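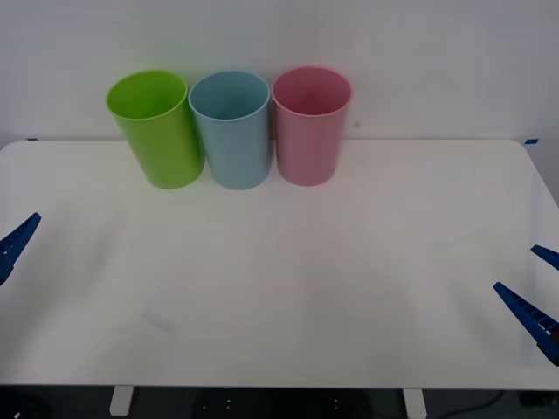

*Figure 1. Two-arm table station with the three-cup starter set.*

## 2. Planning and buying your station

Read this section before you send the order form. It helps you decide how many arms you need, which table to buy, and what to keep in the budget for later. Mounting and wiring are explained in Section 3.

**Before you start.** You will need a tape measure, a drawing of the room, and the price list from your Brivholm dealer. Prices are not printed in this manual because they change by country.

### 2.1 Decide the number of arms

1. Write down the tasks you want to do in the first year. Please be modest. Moving cups and small boxes is already a good amount of work for a new team.
2. Mark each task that needs one hand to hold and another hand to move.
3. If you marked 2 tasks or more, order the two-arm station. If not, order the single-arm station and ask for the wide base plate, so that a second arm can be added.

**Note:** The second arm is sold with its own power supply and its own cable set. Do not plan to share one supply between both arms.

### 2.2 Choose the table

1. Select a table that is at least 800 mm deep. A smaller depth leaves too little room between the arm base and the objects.
2. Choose a plain, light top. Colored objects are easier to find on it, both for the cameras and for the operator.
3. Decide if the table will stand against a wall. A wall gives a calm background, but it also limits how far the arms may travel. Enter the wall distance on page 3 of the order form.
4. Check the legs. The table must not move when you push one corner with your hand.

**Caution:** Plan the route of the floor cables before you choose the position of the table. Cables must not cross a place where people walk. Add a cable cover to the order if there is no other route.

### 2.3 Choose the fingers and the wrist camera

Fingers are wearing parts, and you should count them in the yearly budget, separate from the arms.

1. Order one pair of flexible ribbed fingers for each arm.
2. Order one spare pair for each arm at the same time. Spare fingers ordered later are sent from the Setdale warehouse and have their own shipping fee.
3. Add a wrist camera for each arm that will pick up objects standing close together. From the side, cups in a row can hide the small gaps between them.
4. Ask the dealer to confirm that both fingers are inside the camera view when the gripper is open. 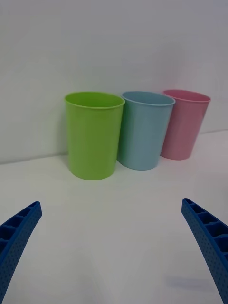

*Figure 2. View from the wrist camera, with both fingers visible and the cups ahead.*

If your camera view shows only one finger, the bracket is the wrong length. Contact the dealer before you drill any new holes.

### 2.4 Practice objects

Buy simple plastic cups of the same shape in different colors. It is not necessary to buy the Jimia object kit for the first month. Cups from a kitchen shop are cheap and easy to replace.

### 2.5 Divide the budget

1. Take the full price of the arms, the controller and the table.
2. Add 33 percent for spare fingers, cameras, cable covers and training.
3. Keep this second amount on a separate line, so it is not used for other equipment.

**Note:** If you buy through Stojanovska, training is already included in the controller price. Remove it from step 2 and ask for a new offer in writing.

Orders sent before the end of July are delivered with the current finger type. For questions about mixed orders, write to Yuxi Fu at the planning desk and attach your room drawing.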